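Reltdale Drivers Board > Buying and Selling > Used wagon with a dealer "inspection" - would you trust it?

stesen_road
Hi all, first time buying used from a lot and I could use some opinions. I've been looking at a five year old wagon at Koltura, the big place out past the highway exit. It drives fine, the color is boring, and the heater works (I had it blasting the whole test drive). The salesman keeps bringing up their inspection like it settles everything. I asked for the paperwork and got one sheet with a lot of check marks on it and no measurements anywhere. No tread depth, no brake pad thickness, nothing.

They also want a $961 "preparation fee" on top of the sticker. Is that normal? My last car came from my aunt so I've never had to deal with any of this.

gravelpit
The fee is normal in the sense that they all try it. It is not normal in the sense that you should pay it. Ask for the out the door number in writing and argue about that one number only. Every time you argue about a single line they just move the money to a different line.

And no, a sheet of check marks isn't an inspection. It's a sheet of check marks.

oldwagonfan
I'm going to disagree a little. I bought from Koltura two years ago and their check was fine. They had put new front pads on mine and they showed me the receipt for the parts when I asked. I think it depends a lot on who you get there. Did you ask to see the service department's own work order? That's a different thing from the sheet the sales side hands out.

stesen_road
I didn't know there was such a thing! I'll call in the morning and ask.

pinchpenny_lu
Get your own inspection no matter what they show you. I paid $159 to have an independent shop put my last one on the lift, and they found a torn boot on the passenger side axle and a slow leak at the rear of the valve cover. I took that back to the dealer and they fixed the boot and knocked a bit off the price. If a dealer won't let the car leave for an hour so someone else can look at it, walk.

gravelpit
Seconded. Take it cold if you can, too. Ask them not to start it before you come. A warm engine hides all kinds of noise.

oldwagonfan
Sure, get the inspection, I'm not against it. I just don't like how every thread on this board turns into "the dealer is lying to you." Plenty of private sellers lie too, and you can't go back and yell at them after.

gravelpit
I never said lying. I said check marks.

moth_and_flannel
Can I add interiors to this? People go over the engine with a flashlight and never lift the floor mats. Pull up the cargo mat, feel the carpet under it with your bare hand, and smell your hand afterward. Do the same under both front seats. I bought a car one February that looked spotless and by spring the whole thing smelled like a basement. Pull every seat belt all the way out as well and look at the last foot of webbing, because whoever cleaned the car didn't.

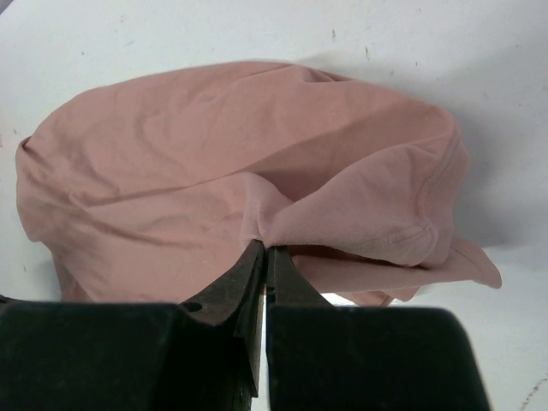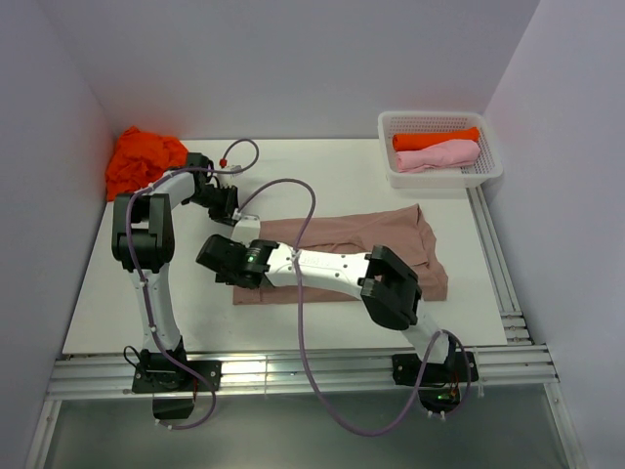 Also check that the spare is there, and the jack, and the little wrench for the locking lug nuts if it has them. Mine didn't have the wrench and the dealer acted like I'd asked for a kidney. I ended up paying a tire shop to get the lugs off and then buying a plain set.

pinchpenny_lu
The lug key! Yes! Check the glove box, the console, and under the cargo floor. And get both keys for the car while you're at it. A second key with the chip in it costs real money.

stesen_road
OK, update. I called and they do have a work order. It lists an oil change, a cabin filter, wiper blades and a battery test. Brakes are "visually OK." Tires are the same, "visually OK." So oldwagonfan was right that it exists and gravelpit was right that it doesn't say much, haha.

They agreed to let me take it to a shop for an hour. There's a small one called Tamošiūnaitė Auto a few blocks over, has anyone been?

oldwagonfan
Good shop. Slow on the phone but they'll walk you under the car and point at things. Tell them it's a pre-purchase check so they don't book you in for a regular service.

gravelpit
Never used them, can't say. Wherever you go, ask for tread depth at all four corners. On an all wheel drive car you don't want one tire that's way off from the others, and replacing a full set on a wagon that size was $1,388 the last time I did it. That's a big chunk of your budget if it comes up a month after you sign.

stesen_road
Took it over at lunch. Pads are good in front, getting thin in back. Tires match but they'll need replacing before next winter. No leaks. Carpet dry, both keys, and the jack is there. No locking lugs, so no wrench to lose. One belt in the back was slow to pull back in and they showed me a spot of something sticky on it.

I went back with the written report and told them I'd buy it today with the prep fee gone and new rear pads. They said no to the fee, yes to the pads. I said I'd think about it and went home. I've got $3,423 saved for the down payment and I'd really like some of that left for tires.

pinchpenny_lu
You did that exactly right. Let them call you.

oldwagonfan
I'd have taken it, personally. Pads are pads, and a clean wagon with no leaks doesn't sit long around Reltdale. But it's your money!

gravelpit
It'll sit. They have a whole row of them back by the fence.

stesen_road
They called. Half off the fee, plus the pads, and they'll clean up that belt. I told them I want it all on paper before I drive over there again, and they're emailing it tonight.

moth_and_flannel
Read the email twice. Mine had a tire warranty in it that I'd said no to out loud, two times.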